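The Door at Huvus

Tuesday nights the shared shop on Bunbridge Street belonged to us, and we had promised to have the arm opening doors by April.

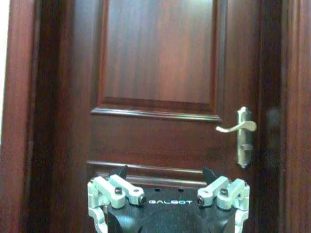
Why start with a door?
A door is the first thing between a machine and every other job in a house, and the handle has to be turned and pulled in the right order.

My sister and I had put 400 hours into it by then, most of them on the wrist. She wrote the code and I did the wiring. We called the project Histedetti, after the street our grandmother lived on, and we had 900 dollars left from the sale of her car.

"Tell it to go," my sister said.

I pressed the key. The arm moved up and to the right, stopped short of the lever, and waited.

"It thinks it's there," she said.

"It's 2 inches off."

She scrolled back through the log. I drank cold coffee and looked at the varnish. Grandmother's front door had shone like that, and she used to stand behind it and make us say our names before she let us in, even when she had watched us come up the walk.

"Found it," my sister said. "I had the old finger length in there."

She changed one number. The arm started again, slower this time, and the fingers came over the lever and closed. It pushed down. The latch clicked and the door moved in a little — not enough for a cat to get through.

Neither of us said anything. From the other side, the man who rented the Belhaj bench called out to ask who was there.

My sister looked at me. Then she told him both our names.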